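生活技術演習 第4回 配布資料
靴の手入れと靴ひもの結び方
担当:Orathai Klinhom

今回は、ひも靴を一足、家のテーブルの上で手入れして、最後にひもを結ぶところまで練習します。私の国では、子どものころサンダルが多かったので、私はひもの結び方を大人になってから覚えました。そのため、説明が少し細かいかもしれません。ゆっくり読んでください。

1. 持ち物
ひも靴 一足(自分がいつもはいているもの)
やわらかいブラシ
乾いた布 二枚
古い布、またはテーブルクロス(下に敷くもの)
替えのひも(ある人だけ)

靴の色は何でもよいです。ただし、黒い靴の人は白っぽい布を敷いてください。黒いひもは黒い机の上ではよく見えません。練習のとき、ひもの先がどこにあるか、すぐに見えることが大切です。

2. 靴を置く
靴は、つま先を自分から遠いほうに、はき口を自分に近いほうに置きます。まっすぐでなくても、少しななめのほうが手が楽な人もいます。前回、Quintanillaさんから「左ききの場合はどうしますか」という質問がありました。左ききの人は、ななめの向きを反対にしてみてください。結ぶ順番も左右を反対にして、全部の手順を読みかえます。

3. ひもをほどく
ちょう結びをほどいたら、ひもの先を左と右に一本ずつ広げておきます。このとき、まだ穴からは抜きません。ひもがねじれていたら、指で軽くのばします。ひもの先のかたい部分(日本語で「セル」と言う店もあります)がこわれていないか、確認してください。こわれていると、穴に通すときに時間がかかります。

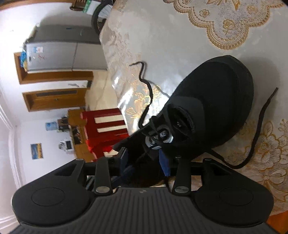
左右の長さをくらべるときは、二つの先をつま先の上で合わせます。片方が長い場合は、下の穴から順番に少しずつ引いて直します。上だけを強く引くと、下のほうはゆるいままになりますから、注意が必要です。

4. ほこりを取る
ブラシは、つま先からかかとの方向に動かします。ひもの下のべろ(舌革)のところは、ほこりがたまりやすいです。ひもをゆるめて、指でひもを少し持ち上げながらブラシをかけます。べろに文字やマークが印刷されている靴は、そこだけ強くこすらないでください。印刷が薄くなることがあります。はき口のまわりが毛のある素材や布の場合は、水を使わないで、乾いた布で軽くたたくようにします。

革のクリームは今回は使いません。素材によって合わないものがあるので、次の回で説明します。

5. ひもをしめる
つま先に近いほうから、左右同じ力でしめます。足を入れないで練習する人は、靴の中に丸めた布を入れてください。中が空だと靴の形がつぶれて、力の加減がわかりにくいです。

6. ちょう結び
(1)左のひもを右のひもの上に重ねて、下からくぐらせ、両方を引く。
(2)右のひもで輪を一つ作り、根もとを指でおさえる。
(3)左のひもを輪の手前から向こうへ回す。
(4)できたすき間に左のひもを押し入れて、二つ目の輪にする。
(5)二つの輪を横に引く。

結び目の輪が横ではなく縦(つま先とかかとの方向)に向いてしまう人は、(3)の回す向きを反対にしてください。縦になった結び目は、歩いているうちにほどけやすいです。私も長い間ずっと縦でした。

7. 記録
練習のあと、次のことをノートに書いてください。
・靴の素材と色
・ひもの形(丸いひもか、平らなひもか)
・どの手順がむずかしかったか
・次にはいた日に、結び目がほどけたかどうか

丸いひもは平らなひもよりすべりやすいと感じる人が多いようです。自分の靴ではどうか、両方を試した人はぜひ書いてください。

提出:ノートの一ページを写して、次の授業の始めに出してください。短い文でもかまいません。欠席する人は、先にQuintanillaさんに渡しておいてください。

次回の内容:革のクリームと防水スプレーの使い方。スプレーは窓を開けられる部屋で使いますから、上着を一枚持って来てください。

2025年12月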